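Kapitel 6
Sammeln, Sortieren, Verstauen

Lernziele
Nach diesem Kapitel können Sie
– lose Gegenstände nach Art und Größe ordnen,
– für eine gegebene Menge einen passenden Behälter auswählen,
– eine Arbeitsfläche so einteilen, dass Wege kurz bleiben.

6.1 Warum Ordnung eine Fläche braucht

Wer aufräumt, denkt zuerst an Schränke und Kisten. Die eigentliche Arbeit findet aber davor statt, auf einer freien Fläche, auf der alles sichtbar nebeneinanderliegt. In Haushalten übernimmt diese Aufgabe oft der Esstisch, in kleinen Wohnungen häufig das Bett. Es ist groß, von mehreren Seiten zugänglich und hat eine bequeme Höhe. Runde Dinge rollen auf einer Tagesdecke außerdem weniger leicht davon als auf einer glatten Tischplatte.

Für die Übungen in der Lehrwohnung Grosedby wurden 17 Aufräumaufgaben zusammengestellt. Sie beginnen mit wenigen Teilen und einem einzigen Behälter. Der Behälter steht offen in der Mitte der Fläche, die losen Teile liegen davor. Gleichartiges kommt zuerst hinein, Kleinteile und Einzelstücke bleiben bis zum Schluss liegen. Bei Obst wird jedes Stück einzeln gefasst und abgelegt – Druckstellen zeigen sich oft erst nach Tagen.

Der orangefarbene Kasten auf dem Bett enthält zwei Orangen; weitere orangefarbene Früchte liegen noch davor, dazu eine kleine braune Kugel und ein kleiner roter Gegenstand.

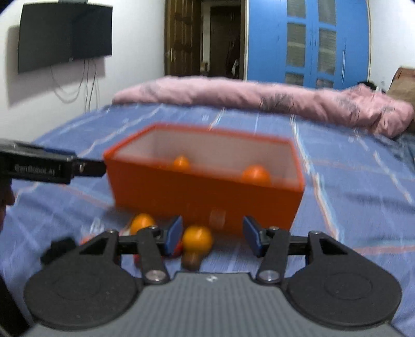 6.2 Den Behälter wählen

Ein Behälter ist dann richtig gewählt, wenn sein Inhalt von oben zu überblicken ist. Für Obst eignen sich flache, offene Kästen. Eine Höhe von rund 25 Zentimetern sollte nicht überschritten werden, sonst liegen die unteren Stücke unter zu viel Gewicht. Helle Innenwände erleichtern die Kontrolle, weil Flecken und Krümel darauf schnell auffallen.

Deckel sind bei Kleidung und Papier sinnvoll, bei frischen Lebensmitteln meist nicht. Wie sich die Lüftung auf die Lagerung auswirkt, behandelt Abschnitt 6.4.

Aufgabe 1
Legen Sie 40 Minuten lang keine Vorräte weg, die Sie in der Küche benutzen. Ordnen Sie sie danach auf einer freien Fläche in Gruppen und notieren Sie für jede Gruppe einen geeigneten Behälter.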